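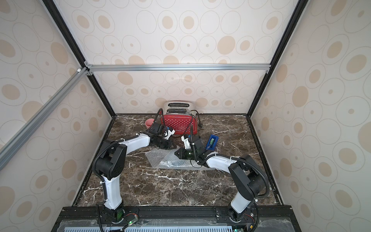
Two arms at the Edwood open day, with the toaster and the bubble wrap.

Print | Email

Went to the open day at Edwood today, Oct 6, 2024. Posting notes as a thread so I can find them later. 1/

They have one main hall and a row of small enclosures along the side, each with a pair of arms in it. You sign in at the front, get a sticker, and walk around at your own pace. Demos run every half hour.

I spent most of my time at the booth in the photo. Two white arms with black joints, both mounted on one rail at the front. The inside is papered like somebody's kitchen, cream with ovals and circles. The floor is a brown marble pattern.

The person running it was Mingxuan Luo. He said they change the wallpaper and the surface often so the arms don't get used to one room. Other booths had brick print and plain gray.

The objects are ordinary household stuff. This booth had a red toaster with white polka dots, a pink cup and a sheet of bubble wrap. My sister has a toaster a lot like it.

Bubble wrap is on the list because it's hard. It's clear, it shifts when you touch it, and it never lies the same way twice. Luo said a cup is a morning's work and bubble wrap is a month's.

I asked how many tries they record for one task. The answer was 600 before they look at the results at all. Then they throw out the bad ones and record more.

A person drives the arms during those tries. There's a second pair of handles, and whatever you do with the handles, the arms copy. Visitors could try it for two minutes each. 6/

The line for that was long. I waited behind a school group and got my turn right before lunch.

My task was to move a sponge from one side to the other. I dropped it twice. The delay is small, but you can't feel the sponge at all, so you squeeze too hard or not enough. By the end of my turn I was watching the gripper and had stopped looking at my hands. That helped.

The kid after me did it on the first try.

Across the hall, Prieto had a bin-sorting demo with one larger arm. Fast and loud. It sorted plastic caps by color and stopped once when a cap got stuck in the chute. A tech cleared it and restarted.

Womness had a table about cable routing. Less of a crowd there, but I learned more than I expected. Cables that run outside the arm wear out at the bends, and they had a box of worn ones you could handle. They sell a sleeve for it. I took the price sheet.

Erkus was listed on the program but their booth wasn't set up yet when I left. The sign said afternoon.

Practical stuff for anyone going to the next one. Parking is behind the building, and the lot is small. The number 119 bus stops at the gate. Coffee is free, food isn't. 13/

There are 4 steps at the front door and a ramp on the north side. The ramp isn't marked well, so ask at the gate.

You can take photos everywhere except the back office. Flash off at the booths, please. They asked several times.

Next open day is in February. No date posted yet. I signed up for the mailing list and will add it to this thread when they send it out.

Someone asked in the replies whether you can bring small kids. Yes, but there's a height line for the handles. Under that they can watch.

Print this page | Email to a friend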